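Grunus shelf set – read me first

Grunus is a set of recordings of a robot arm taking toiletries off household shelves and putting them back. Priteck paid for the arm time, Sigrún Hafþórsson ran the sessions and Mogens Lund wrote the labels. The set holds 396 episodes. The plan in April was 2,000, which should tell you something about the pace.

What it is for

Training and testing short pick-and-place routines in tight spaces. Please don't cite it as proof that a robot can tidy a bathroom. A person set out the items before every episode and stood within reach of the stop button.

What the robot is asked to do

Each episode names one item and one cubby. The arm has to reach in, close on the item, lift it clear and bring it out. Anything else in the cubby should stay standing. That second part is where most of our doubts come from. A dry shampoo can near the side wall takes up room the fingers need, and a white bottle on a white shelf gives the camera little to work with apart from its cap.
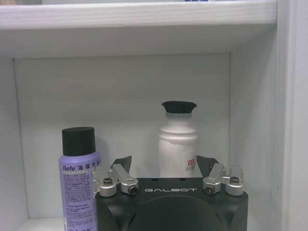 Known problems

Resets were done by hand and are trimmed out, so the clips look quicker than the work was.

Lund marked an episode as a success if the named item came out, even when a neighbor fell over. We disagreed about this. Check the "disturbed" column before you quote a rate.

Only 4 shelf layouts were used. A policy that does well on them may have learned the furniture.

Lighting is even throughout – no home we know looks like that at 7 a.m.

Splits

The last 50 episodes are held out for testing. They use the same layouts as the rest, so treat the scores as a ceiling.

Contact

Send label fixes to Mogens Lund at Priteck. Include the episode number.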